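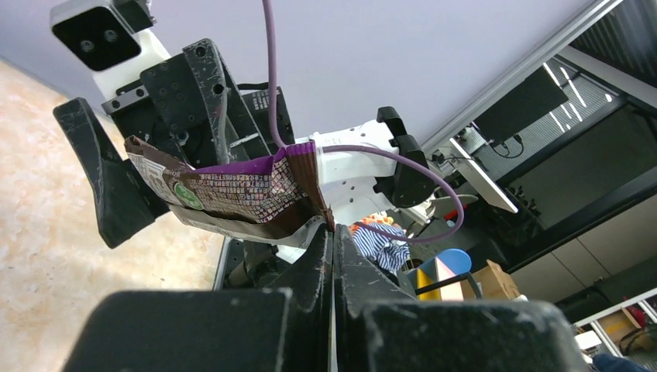

Handing over the wrapper: what worked and what didn't

Two-arm handovers have been my main job since June, and I finally have numbers I trust enough to write down. The task is short. One arm holds a piece of trash, the other arm takes it and drops it in a bin. With a block or a plastic cup we had that working in the first week. With snack wrappers it was bad for a long time.

The trouble with a wrapper is that it has no fixed shape. It folds when you squeeze it, and the end you meant to grab ends up somewhere else. Our old method picked a grasp point once, from the overhead view, before the receiving arm started to move. By the time the fingers got there, the point was often stale. The arm would close on air or catch one thin layer of foil, and the wrapper would slide out as soon as the giving arm let go.

The change I tested is simple. The receiving arm now uses its own wrist view for the last part of the approach, and it picks the grasp point again at every step. It looks for a place where the wrapper is already pinched narrow, like the right end of the one at the top of this post, and it ranks those places above wide flat ones. A narrow fold gives the fingers several layers to close on. A flat panel tends to buckle.

I trained the scoring part on 2,860 handover attempts, all by teleoperation. Polyxeni Moschos did more than half of them and is much better at it than I am. We threw nothing out for being ugly. Attempts where the wrapper fell are in there with a label, and I think they helped more than the clean ones did, though I haven't run the version without them.

Of the full set, 1,094 attempts use wrappers or other thin packaging. The rest are cups, cloths and toy blocks. I tried training on the thin packaging alone and the result was worse, even on thin packaging. My guess is that the approach motion is shared between all the objects and the smaller set didn't cover enough of it.

For the test I ran 100 handovers per method, with wrappers that were not in the training set. I crumpled each one by hand before giving it to the first arm. A trial counted as a success only if the second arm still had the wrapper three seconds after the first arm opened. The old method got 41. The new one got 78.

I then went through the 22 failures one at a time. Nine were the receiving fingers bumping the giving fingers, which the wrist view can't do much about when the other gripper fills most of it. Six were slips after a good-looking grasp. Four were a printed edge on the wrapper being read as a fold. The last three I can't explain.

The printed edge problem is the one I want to fix next. A band of strong color that stops suddenly looks a lot like a crease to a small camera. Depth would help, but at that range our depth readings on shiny foil are mostly holes. I spent a whole Wednesday trying to fill them in and got nothing I would use.

Some details for anyone trying the same thing:

The giving arm should hold still. We tried having it move toward the receiver to save time, and the wrapper swung enough to undo any gain.

Slow down for the last stretch. The score updates 20 times a second, and at full speed the arm overran its own corrections.

Close first, wait, then open the other side. Our wait is half a second. A shorter one brought the early drops back.

Tie your cables with enough slack for the full wrist turn, and check them again after each long session. I lost two afternoons to a loose connector that I had blamed on the model.

The code is called Ikby for now and lives in the same repository as Larnura, our older single-arm picker. It needs cleaning up before I share it. The next round of tests will use larger bags, the kind that hold their shape a bit better, and I'll post those results when I have the same number of trials.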